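Teleop demos: cup keeps ending up tilted, keep or toss?
Asked 5/26/22 in Clesside Help, Teaching by Demonstration

I'm teaching a simulated arm to pick up a cup and set it upright on a shelf. I drive it by hand with a Tetport controller and record everything in Shearer. So far I have 409 demos, and I'm not proud of all of them — my wrist drifts and the cup tips way over while I'm carrying it.

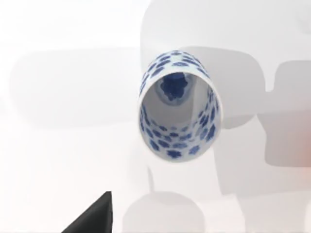

The blue spots at least make it easy to tell which way the thing is turned, so I picked that cup on purpose after fighting with a plain white one in April. My question is whether I should throw out every run with a big tilt, or leave them in if I fix it before the shelf. Also, does everybody else pause so much? I stop for a good 3 seconds sometimes just to think!

2 answers

Answer 1 (12 votes)
Keep the ones where you recover. When I only trained on my prettiest runs, the arm had no clue what to do once the cup leaned a little. Toss the ones where you dropped it or gave up. The pauses hurt more, in my experience — mine learned to just sit there over the cup forever. I trim any stretch where the controller isn't moving, then play back a few to check I didn't cut into the grasp. And slow your rotation gain way down, I bet it's still on the default.

Answer 2 (5 votes)
I use Jikance so the menus are different but yeah turn rotation down. Can't you lock the wrist? I did that for a drawer task and it was fine. Never tried it with cups though.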